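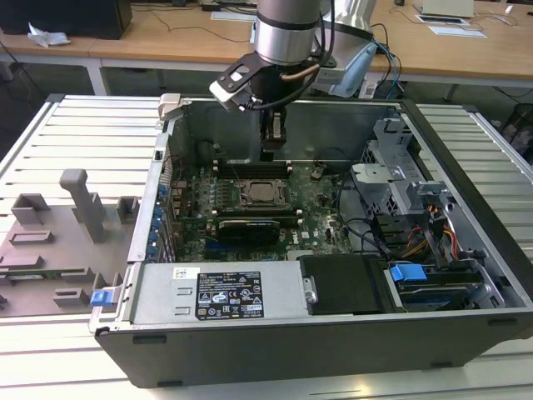
옆판을 뗀 데스크톱 본체와 그 위로 내려온 Brornberg 그리퍼

Brornberg 그리퍼 조립 키트 사용 후기
작성일: 25/09/2022

저는 올해 4월부터 Vaher 공유 작업실에서 로봇 팔로 오래된 컴퓨터를 분해하고 다시 조립하는 장치를 만들고 있습니다. 팔은 전에 쓰던 것을 그대로 쓰고, 그리퍼만 Brornberg 키트로 바꾸었습니다. 한국어로 된 후기가 보이지 않아서 제가 써 봅니다. 한국어가 제 모국어가 아니므로 어색한 표현이 있으면 양해 부탁드립니다.

키트에는 검은색 판 부품, 육각 나사, 구동부, 케이블이 들어 있습니다. 설명서에는 조립 시간이 2시간이라고 적혀 있지만 저는 5시간이 걸렸습니다. 링크 판의 좌우가 매우 비슷하게 생겼고, 그림이 작아서 방향을 구별하기 어려웠습니다. 한 번 반대로 끼웠고, 나사를 전부 다시 풀었습니다. 판에 작은 글자로 L과 R을 새겨 주었다면 좋았을 것입니다.

가공 상태는 만족합니다. 구멍 위치가 잘 맞고, 나사를 끝까지 조인 후에도 손가락이 부드럽게 움직였습니다. 카메라 브래킷은 키트에 없어서 Sandar 제품을 따로 샀습니다. 옆으로 조금 튀어나오는 모양이므로 케이스 안으로 들어갈 때 벽과의 거리를 꼭 확인해야 합니다. 저는 드라이브 케이지 쪽으로 접근할 때 경로를 두 번 수정했습니다.

가장 걱정한 것은 CPU 소켓 주변 작업이었습니다. 이곳은 공간이 좁고, 힘이 조금만 강해도 보드가 상할 수 있습니다. 그래서 처음에는 힘 제한을 20퍼센트로 낮추고, 아주 느린 속도로 내려가게 했습니다.
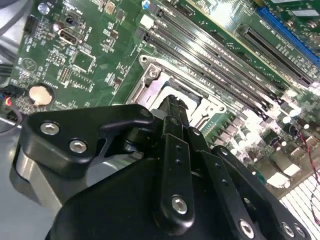 손가락 끝이 가늘기 때문에 소켓의 금속 틀 안쪽까지 접근하는 일은 예상보다 쉬웠습니다. 다만 손목 카메라로 볼 때 그리퍼 몸체가 화면의 아래쪽을 많이 가립니다. 소켓도 일부가 가려지므로, 저는 내려가기 전의 위치에서 먼저 좌표를 잡고 그다음에 움직이게 합니다. 금속 부분이 조명을 반사하는 문제도 있습니다. 작업실 조명의 방향을 바꾸니 조금 나아졌지만 완전히 해결되지는 않았습니다.

메모리 슬롯의 작은 걸쇠를 누르는 작업은 아직 안정적이지 않습니다. 기본 손가락 끝은 표면이 미끄러운 편입니다. Irnik에서 파는 고무 팁을 끼우면 거의 미끄러지지 않지만, 두께가 늘어나서 좁은 곳에는 들어가지 못합니다. 결국 작업에 따라 팁을 바꾸어 쓰고 있고, 이것은 꽤 귀찮습니다.

소프트웨어는 단순합니다. 열기, 닫기, 힘과 속도의 설정만 있고, 저에게는 그 정도면 충분합니다. 오류가 나면 번호만 표시되는데 그 번호의 뜻이 설명서 뒤쪽에 있어서 처음에 한참 찾았습니다.

집이나 작은 작업실에서 직접 조립해 볼 분께는 추천할 수 있습니다. 상자에서 꺼내 바로 쓰고 싶은 분께는 권하지 않습니다. 예비 나사는 들어 있지 않으니 같은 규격을 미리 사 두시기 바랍니다.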